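TEXTILE CARE AND FINISHING
Handout 3 - Color loss, bleeding and what to do about it

Read before the lab. Bring it with you, I am not printing spares again.

Recap from last time

Fiber first, dye second. If you don't know the fiber you can't guess the dye, and if you can't guess the dye you can't guess how it behaves in water. Cotton, linen, viscose = cellulose. Wool, silk = protein. Polyester, nylon, acrylic = synthetics, and each one takes color in its own way.

Dye classes you need for the test:
Direct - cellulose. Cheap, easy, poor in the wash. Held by weak forces only.
Reactive - cellulose. Forms a real chemical bond. Good in the wash IF the loose dye was rinsed out properly at the factory. Often it wasn't.
Vat - cellulose. Indigo is the famous one. Sits inside the fiber as an insoluble pigment. Good in the wash, but indigo rubs off (jeans, white sofas, you know the story).
Acid - wool, silk, nylon. Range is huge, some bleed in cold water, some survive a lot.
Disperse - polyester. Goes in at high heat, mostly stays in. Can migrate if you iron too hot.
Basic - acrylic. Bright. Fine in the wash.

Pigment prints are not dyes. Color is glued on top with a binder. Failure looks different: cracking, wearing off at the folds, chalky patches. Don't write "bled" in your lab report when you mean "abraded".

What bleeding is

Two things get mixed up all the time.

1. Loose dye. Never fixed in the first place. Comes out in the first washes and then slows down or stops.
2. Dye breaking free. Was fixed, bond is weak or gets broken by heat, alkali, bleach, long soaking. Doesn't stop. Garment gets paler every wash and everything near it gets pinker.

You tell them apart by repeat testing. One wash tells you nothing. Three rinses with a fresh white cloth each time, compare the cloths side by side in daylight. If the third is clean you had case 1.

Reds come up again and again. Deep reds, navy and black need a lot of dye to reach the shade, so more is left over at the end. A pale yellow made with the same dye class may look perfectly safe when the red isn't.

Staining versus color change

Separate scores, always. Color change = what happened to the sample. Staining = what happened to the white cloth next to it. A sample can score well on one and badly on the other. Both are read against a gray scale, 5 is no change and 1 is awful. Half steps allowed. Two people read, then compare, then argue. Write down both readings, not the average.

The Skemness towels

Case from the reading, short version. A small laundry in Skemness took on hotel towels, dark red with a white stripe, 400 of them. Label said 60 C. Laundry washed at 60 C. Stripes came out pink.

First thought was bad detergent. It was changed, no difference. Second thought was water hardness, also no. What they found in the end was that the towels were fine in the machine and went wrong AFTER. The wet loads were sitting in carts overnight, folded on top of each other, red against white, until the dryers were free at 6 am. Slow damp contact, hours of it. Dye crept sideways.

Lesson: time wet matters as much as temperature. A 40 minute wash moves a lot of water past the fabric, so loose dye is diluted and carried off. A damp heap doesn't dilute anything. Whatever comes out goes straight into the neighbor.

They changed the shift pattern so dark loads went straight to the dryers. Problem mostly gone. The towels already stained were soaked with a reducing agent, some of the reds went patchy, the hotel took a discount. Compare with the Tollow case on your reading list, where the same mistake was made with printed aprons and the binder hid it for months.

Contrast garments

Red with white is the hard case for any laundry. You can't sort by color when both colors are sewn together. Same for navy with white trim, black and cream knits and so on.

Points to remember:
- The white part may be a different fiber from the dark part. Check both. Stitching thread too, very often polyester even when the cloth is cotton.
- If the white part is polyester it resists most cotton dyes, so staining may rinse out. If it's cotton or nylon you have much less time.
- Nylon is a sponge for stray dye. Loves it.
- Bunching is bad. Wet folds put dark on light and hold it there. Shake out, hang flat, dry quickly.
- Don't soak. Not even in cold. "Soak overnight in cold" is terrible advice for anything two-colored and it's all over the internet.

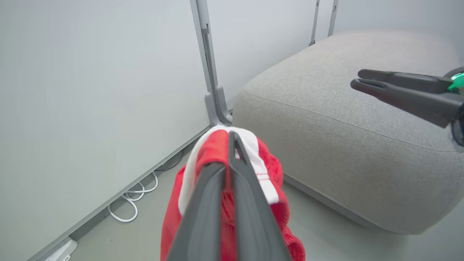
Lab exercise: the wet contact test

Work in pairs. You get a swatch of the Antal red cotton, a strip of multifiber cloth, two glass plates and a weight.

1. Cut the swatch and the strip to the same size. Label in pencil, NOT pen. Pen bleeds and then you're testing the pen.
2. Wet both in distilled water. Squeeze out until they stop dripping.
3. Lay the swatch face down on the strip, between the plates, weight on top.
4. First set comes out at the end of class. Second set stays in the oven at 37 C, I'll take them out in the evening.
5. Separate, dry apart, below 60 C. Do not dry them touching. Every year somebody does.
6. Read staining on each fiber band. There are six bands so six readings, plus one reading for color change on the swatch.

Expect the nylon and cotton bands to be worst. If your wool band is the worst, check you've got the strip the right way round before you write a theory about it.

Then repeat with the Fusine swatch. Same shade, near enough, but fixed with an aftertreatment. Look at how much the staining drops and whether the shade shifted. Aftertreatments can dull a red slightly, and customers notice.

Things that don't work

Salt in the wash. Vinegar in the wash. People swear by both. Salt helps push direct dye onto the fiber in the dyebath, so the idea comes from somewhere, but a spoonful in a home machine does nothing useful to a finished garment. Vinegar has a place with some acid dyes on wool. Not on cotton.

Color catcher sheets: partly work. They grab dye floating in the water. They can't help with folds touching each other. OK for a first wash, not a licence to mix loads.

Chlorine bleach on the white part only, with a cotton bud: please don't. It spreads along the yarns and you get an orange edge.

Write-up

Max 2 pages plus the table. Stick your dried strips in, taped on one side only so I can lift them. Say which lamp or window you read under. Say how long the samples were wet, to the nearest minute, this was missing in 11 reports in February and I couldn't compare anything.

For next time: chapter on light fastness, skip the section on carpets. We start with curtains and why the fold lines fade frist.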